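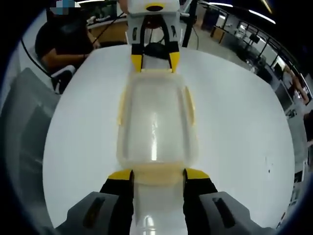

A lidded plastic food container on a round white table.

Heltska Energy Desk review: a good price feed with a weak news side

Heltska sells a desktop and phone service that covers crude, diesel, heating oil, gasoline and propane prices. It is aimed at small fuel buyers: heating oil dealers, trucking fleets, farm co-ops, marinas. The big terminals do all of this and much more, but they are priced for trading floors. Heltska costs $173 a month for one seat, with no contract past the first quarter.

I buy diesel and heating oil for Alarcón, a family-owned distributor with nine trucks. I have used Heltska every working day since May. We paid for it ourselves, at the listed price.

Setup

Installing the desktop program took a few minutes. The phone app asks for the same login and then copies over whatever watch lists you have made. You pick your products, your nearest supply points and the unit you want to see prices in. I set mine to cents per gallon for products and dollars per barrel for crude. The program remembers this per product, so I don't have to convert anything in my head.

The one snag was the terminal list. Rack prices, meaning what a wholesaler charges at the loading terminal, are matched to the terminal's name, and Heltska had ours under the name of an owner that sold it some years back. Support sorted it out by email the same afternoon. Janaka Mondal, who handled the ticket, also sent me a list of the other renamed terminals in our region. That list should be in the help pages and still isn't.

Prices

The futures prices are delayed on the basic plan. For a buyer like me this is fine. I am not trading in and out during the morning. I want to know if the market is up or down four cents before the rack postings change at the end of the day, and a short delay doesn't hurt that. If you do need live prices, they are an add-on, and the exchange fees are billed separately.

Rack prices are the reason to buy this. They come in for each supplier at each terminal, and they are laid out in one plain table that can be sorted by price, by supplier or by change from the day before. I compared the table with the notices our own suppliers email us. Over the whole test I found one price that didn't match, on ultra-low-sulfur diesel, and it had been fixed by the time I wrote in about it.

History goes back far enough to be useful. I pulled 618 daily prices for heating oil at our main terminal and dropped them into a spreadsheet with no cleanup. The dates came through as dates. Anyone who has fought with exported price data will know why I mention it.

The basis chart, which shows the gap between the local rack price and the futures price, is the page I have open most. When a pipeline slows down or a storm holds up a barge, that gap moves first, and it is easy to see on the chart. You can set the chart to cover any period you like, but it always goes back to 30 days when you close the program. I have asked for that to be changed.

Alerts

You can set an alert on a price, on a daily change or on the basis. They go out by text, by email or both. The basic plan gives you seven, and I used them up in the first week. More can be bought in packs. I think a service at this price should include a few more than that, considering that one buyer may follow three products at two terminals.

Text alerts arrived quickly. Email alerts were slower and sometimes came in pairs.

News

This is the weak part. Heltska takes its headlines from several outside sources and runs them in a column on the right. On a quiet day it works well enough. On a busy one, with a producers' meeting or a refinery outage, the same story shows up over and over under slightly different headlines, and some of them read as if they had been put through a translator and back. I could not find a way to block a source. You can filter by product, but a crude story tagged "diesel" in passing will still come through.

The daily note is better. It is written by Heltska's own analyst, Gisela Salinas, and lands before 7 in the morning. It runs to a page, says what moved and why, and lists what is due out that day. She separates what happened from what she expects, and she goes back to earlier calls that didn't work out. Our dispatcher, Hiwot Worku, has started reading it too.

Compared with Destex

We used Destex before this. Destex costs less and its phone app is nicer to look at. Its rack prices were a day behind at two of our terminals, though, and its history could only be viewed on screen. If you buy at a single terminal and only want to keep an eye on the market, Destex will do the job. Once you are choosing between suppliers every day, Heltska earns the difference.

Things I would like fixed

The basis chart should keep its settings. Duplicate headlines should be grouped. Propane prices need more supply points, mainly in the upper Midwest. The phone app should open on the watch list instead of the news.

Bottom line

I have kept the subscription and moved to the annual plan. A dealer or fleet buying more than a few loads a week should get good use out of the rack table and the basis chart. Homeowners watching the price of a tank fill don't need it, and active traders will find it too slow.

Price: $173 per month, one seat
Works on: Windows, Mac, phone app
Good: rack prices, data export, morning note
Bad: news column, small number of alerts
Rating: 7 out of 10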